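2023-09-19, stitching notebook, Cotport workroom

Back to the sampler band, which has been sulking in the drawer since March. Unpicked the whole of the feather stitch on the left side. It leaned. I had told myself it was a wind effect.

Restarted with two strands of the Sakonex cotton, shade 549, on the 46-count linen. Whoever sold me 46-count linen should have asked to see my glasses first. Lengths cut shorter this time, as the last lot went fluffy halfway along the row and looked like something the cat had been consulted on.

Palestrina knots next, 17 to the row. The first 6 are a disgrace, the rest merely uneven. Spacing is better if I mark every knot with the water pen before starting, a thing I have written in this book before and clearly never read. Left them in. They will be under the mount if I cut it mean enough.
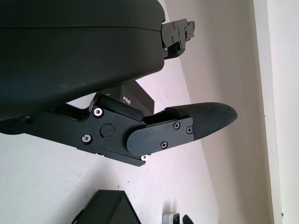

Tried the Srivastava chart for the corner motif. Lovely thing, but the key uses the same symbol for two greens, so I have a leaf in moss and a leaf in pond. Have pencilled a correction on the workroom copy. Please don't rub it out, whoever borrows it next.

Hoop off at night, every night. The ring mark from last time took two soaks and some bad language.

To do: order more 549, try the chenille needle for the wool edging, ask Prorerstead if they still do the silk in the dull gold. Press face down on a towel. Face down.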